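Dinesh Upadhyay has read 1,527 letters to the editor, and he'd happily read them all again.

They come from the old Mabula weekly, which folded before he was born. His grandmother kept the clippings in two biscuit tins, and when she moved to Wivau the tins came to him. He has been typing them up ever since, and the first volume is out now through Himisari.

"People wrote in about everything!" he says over a pot of tea at his place in Darkunau. "Ducks on the footpath. The colour of the new town hall. One bloke wrote five letters in a single January about the neighbour's rooster, and by the last one he's practically fond of it."

My favourites are the feuds, and Dinesh knows them by heart. He does the voices, too — the retired schoolteacher is a treat. So far he has transcribed 1,403 letters, and the rest are the hard ones, written up from smudged newsprint with half the surnames missing.

Does he ever get sick of it? "Not once. I get cranky with the handwriting in the margins, that's Gran's, and she argued with everybody."

A few of them still get to him. He reads me a short one from a woman thanking whoever left firewood at her gate the winter her husband died, and we both go a bit quiet.

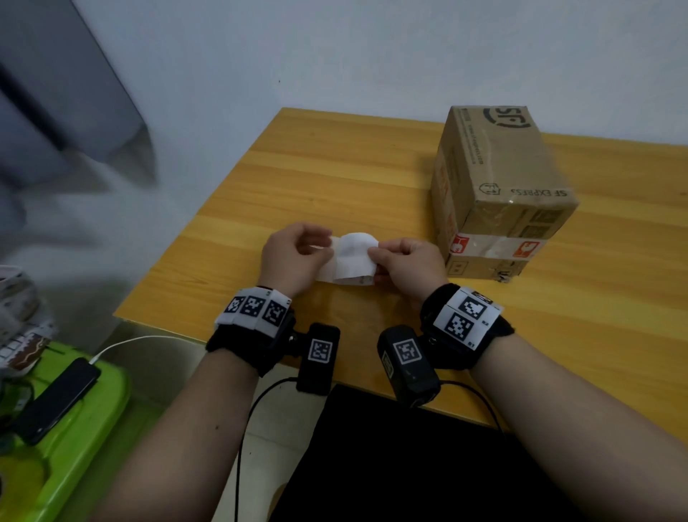

A tissue in hand at the desk.

"She never found out who it was," he says. "I've looked through every letter after it, hoping somebody would own up."

Volume two will cover the flood years, and he's already chasing families in Wivau for the missing names. The rooster letters are all in volume one, starting on the first page.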